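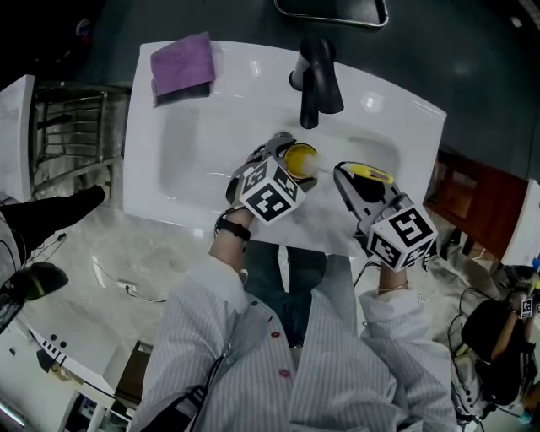 *Photo: Reler*

## Trevor tells vacation rentals to pick: charge for the cleaning or assign it

TREVOR — Guests at this town's short-term rentals will no longer have to strip the beds, run the dishwasher, haul the trash to the curb and then pay someone to clean the place.

The Town Board voted 4-1 on Thursday night to bar rental owners from collecting a cleaning fee while also handing departing guests a list of chores. Owners may do one or the other. The rule takes effect in May, in time for the people who come for the lake and stay for the parking tickets.

Trevor has 3,021 residents and 114 licensed rentals, most of them within earshot of one another. The rentals have been a sore subject for years, usually because of noise, boats, or noise from boats. Chores are a newer complaint. They came up last summer when a visitor mailed Town Hall a copy of the checkout sheet from a two-bedroom cottage on Pike Street. The sheet had 22 steps. Step 9 asked guests to "refresh" the grout. Step 17 asked them to sweep the driveway, which is gravel.

The sheet was taped up beside the permit window and stayed there through the fall, and by winter it had become an agenda item.

Under the new ordinance, an owner who charges a cleaning fee can ask guests to lock the door, leave the keys and put their garbage in a bag. That's the full list. An owner who charges no fee can ask for whatever the market will bear, up to and including the grout, as long as the list is posted with the listing before anyone pays. Breaking the rule brings a written warning the first time. After that the fines climb, topping out at $4,000 for owners who keep at it.

The board spent forty minutes on the word "tidy." An early draft let owners with a cleaning fee ask that a home be left "reasonably tidy." One member wanted to know what unreasonably tidy would look like. Another said she had seen it, at her sister's. The phrase came out on a voice vote.

Dishes took longer. Owners in the room said a guest who leaves a sink full of pans for three days in July has done something close to a crime, and a few of them had brought stories to prove it, one involving chowder. Guests were not represented, having gone home in September. The compromise says dishes may be "requested but not required," a standard familiar to anyone who has raised teenagers.

Rekero, which manages rental homes on the north shore, asked the board to wait a year. Its letter, read into the record by the clerk at considerable speed, argued that cleaning crews have only five hours between one family's checkout and the next one's arrival, and that a stripped bed saves a crew time it doesn't have. The letter ran to three pages and said "partnership with our guests" on each of them.

The board's answer was that the company could strip the beds itself or drop the fee. It was also pointed out that checkout could be moved to 10 a.m. from 11, a suggestion that drew the only boos of the night.

Plustport, the booking site where most of Trevor's rentals are listed, did not send anyone. In an email to the clerk, the company said that it supports clear rules and that its hosts set their own. The email had a survey attached asking how satisfied she was with the reply.

The one vote against came from the board's newest member, who owns no rental but said he didn't care for government standing between a man and his mop. He also asked whether the rule would cover his mother-in-law's visits. The town attorney said it would not.
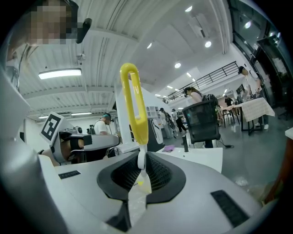 Rodrigo Miranda told the board that he had paid a $190 cleaning fee last August and then spent his final morning on his knees in the tub with a scrub brush, worried about his guest rating. He would have been glad to do it for nothing, he added, or to pay the money and go get pancakes. He had not wanted to do both. He got a star taken off anyway, for a spoon in the wrong drawer.

The spoon got more applause than anything else said that evening, and the clerk had to ask for quiet twice.

Enforcement falls to the code office, which has one full-time employee and a truck it shares with the parks crew. Complaints can be made in writing, with a copy of the checkout list and a receipt showing the fee. Photos of the list will be accepted. Photos of the grout, the office said, are not needed.

Owners have until the end of April to update their listings and take down any signs that break the rule, including laminated ones. License renewals are due the same week at the permit window, where the Pike Street list is still up. Someone has checked off the first six steps in pencil.

The board put off its second item, leaf blowers, until next month.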